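Balum Belly Bands & Envelope Liners – Made to Order

Belly bands for folded invites, flat invites, pocket folds. Liners for A7 and A2 envelopes, square too if you ask. All cut here in Plurkport by Ritu Negi and Quentin Huet, packed flat, shipped flat.

Sold in packs of 291 (that's the odd lot left after trimming a full run, price is per pack) or the full box of 1000. Smaller jobs, email first. Setup covers 2 proofs. A third proof costs extra.

Papers: Onstead matte in white, oat, slate, blush. Yoon shimmer in gold and pearl only – copper is gone untill April. Liners come plain or with a printed pattern. Bands can have a monogram, names, or just the date. No foil on the shimmer stock, it flakes. 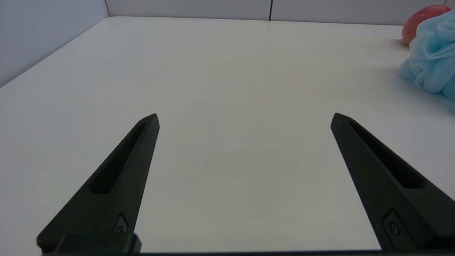
Matte black on plain white

Measure your invite before you order. Width AND thickness with all the inserts stacked in, then send both numbers. Bands ship scored but not glued. Adhesive dots are in the pack, stick them on the back overlap and press. Liners go in dry first to check the fit, then glue along the top flap only or the envelope will buckle.

Turnaround is two weeks from the approved proof. Rush is one week, if we have the paper in. Please check spelling on names twice, we print what you sign off on. Misprints on our end get redone free. Changed venue, changed date, changed your mind about slate – new order, sorry.

Samples: one band and one liner in any color, small fee, comes off your bill if you order. Swatch ring has every Onstead shade plus both shimmers.

For wording in French or Italian ask for Valentin Leclerc or Amedeo Fabbri, they set all of thsoe. Accents are no extra charge.

Prices updated January 14, 2021

2 comments | Share

Questions: use the order form or call the Plurkport shop, ask for Ignacio Benavides | © Balum Paper Goods | Back to top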